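Flarninon Floor Patch, small tub

I'll tell you up front that I sell this stuff from my own garage, so of course I like it. But I only started stocking it after I'd used it on three floors of my own, and I'd got through a sad number of other fillers before that.

Flarninon is a ready-mixed repair paste for scuffed and blotchy concrete. You scoop it out, push it into the bad spot with a filling knife, scrape off the extra and walk away. No bucket, no mixing paddle, no bag of powder going solid on the shelf (I've thrown out so many of those!). The small tub holds 700 grams, which did all the little chips by my back door with plenty left over for the step.

**What's in the listing**

- One 700 g tub, in Pale Stone or Mid Gray
- A plastic spreader, fine for small chips, a bit bendy for anything long
- A folded sheet with the drying times

**What you'll want to have already**

- A stiff brush and a vacuum
- A flat screwdriver for picking crumbs out of cracks
- A filling knife, mine is a Hamann and I've had it forever
- Masking tape if you're working up against a rug or a painted wall

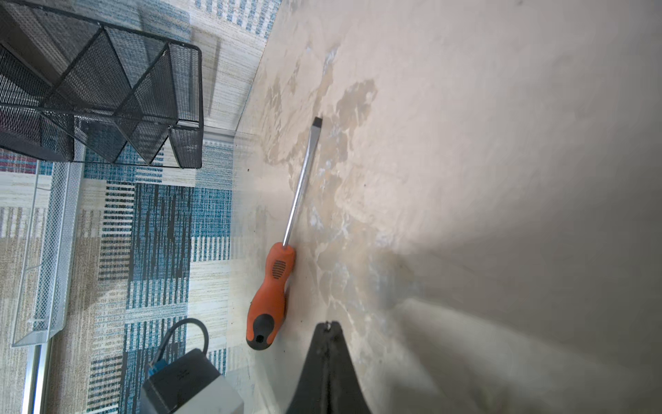
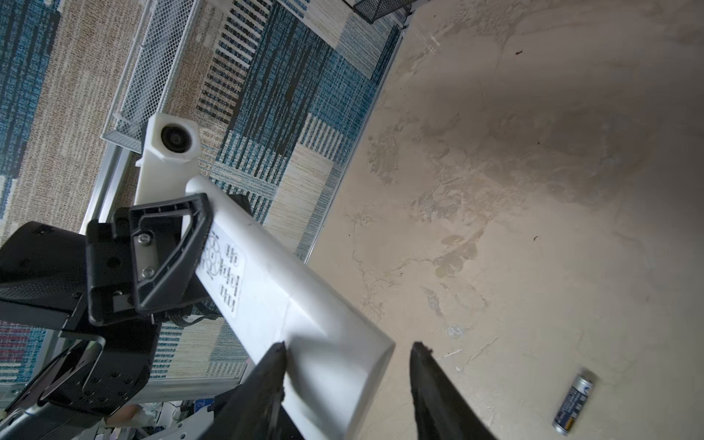
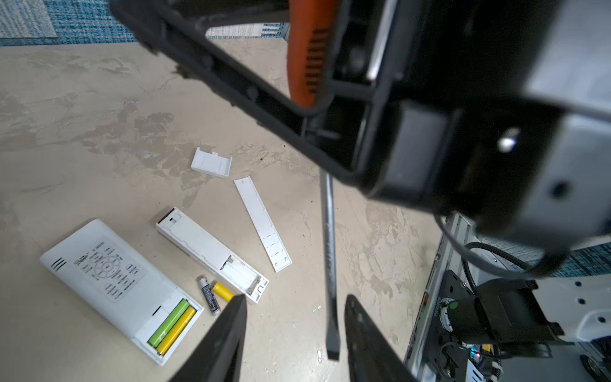
Now, color. People write to me about this more than anything else. Pale Stone dries a shade lighter than it looks in the tub, and Mid Gray dries a shade darker, and neither one will vanish on an old floor that has already gone patchy. Try a dab in a corner first and leave it overnight. If you want one even color over the whole room you'll need to paint afterward, and I've had good luck with the Bisto floor paint in satin. I don't carry it, sorry, it's too heavy to ship.

Depth matters too. The paste is happy up to 5 mm in one go. I got greedy with a deep hole next to my water heater and filled it all at once, and it sank in the middle and stayed soft for days. Two thin layers with a night between them would have been so much less trouble. For anything really deep, like where a post used to be, please buy a proper bagged mortar instead and save your money.

It's for indoor floors and covered porches. I tried it on my open driveway one March and it lifted by summer. It also doesn't love oil, so if a car has been dripping there, degrease the spot, rinse it, let it dry and then do the whole thing again. I know, I know.

The big tub, for anyone doing a whole room, is 4000 g and comes without the spreader. It's the same paste. Lids on the big ones can be stubborn, so open it on the floor and not on your lap (yes, those were my good jeans).

Shipping is from my place and I pack orders most mornings. Tubs go out in Hikitz boxes with paper padding, and if one shows up cracked just send me a photo and I'll mail another. Please don't leave it in a freezing mailbox overnight, it goes grainy and won't spread nicely after that.

Stock as of 2019-03-08: 107 small tubs in Pale Stone, a handful in Mid Gray, and the big tubs are back next week. If Mid Gray shows as sold out, drop me a note through the order form and I'll put one aside for you when the next lot comes in.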